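Figueroa College Opens Recruitment for Library Posts

07/04/2021

Figueroa College has opened applications for two professional positions in its central library, the Office of Academic Appointments announced. The posts are Assistant Librarian (Cataloging) and Assistant Librarian (Reader Services). Both are full-time, with a probation period of 16 months.

Applicants for either post must hold a master's degree in library science, information science or an equivalent subject from a recognized institution. Candidates whose degrees were awarded abroad must attach a statement of equivalence. Degrees still in progress will not be considered, but a provisional certificate will be accepted where the final certificate has not yet been issued.

The Assistant Librarian (Cataloging) will be responsible for original and copy cataloging, authority control and the transfer of older records to Skollix, the catalog system adopted by the college last year. Experience with Skollix is desirable but not required. The Assistant Librarian (Reader Services) will supervise the circulation desk, manage interlibrary requests and teach introductory sessions for first-year students. Evening duty forms part of this post during the examination period in December.

"We are looking for people who know the rules of their profession and can explain them to a new student in plain terms," said Brenda Bravo, University Librarian. "The reading rooms will be busy again this fall, and these appointments are needed before then."

The selection process consists of a written paper and an interview. The written paper will be held at the Nalis campus and will cover classification, reference work and library management. Candidates placed on the shortlist will be notified by email and must bring original certificates to the interview. Travel costs will not be reimbursed.

Applications must be submitted on the prescribed form, available from the college website and from the appointments office. A statement of purpose of no more than 400 words must be attached, together with the names of two referees. Current employees of the college must apply through their head of department. Incomplete forms will be returned without review.

Fidel Durán, Registrar, said the college reserves the right to leave either post unfilled if no suitable candidate is found. Persons who applied under the previous notice, which was withdrawn, must submit a new form.

Questions about eligibility should be sent in writing to the Office of Academic Appointments, Skitari Building, Figueroa College. Inquiries by telephone will not be answered.
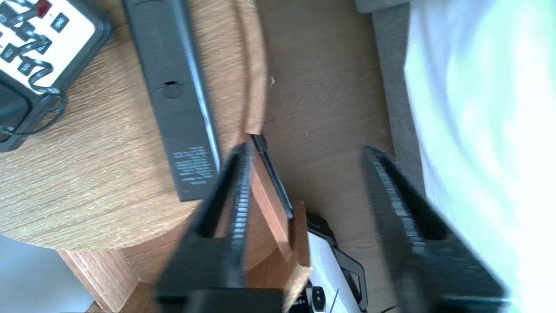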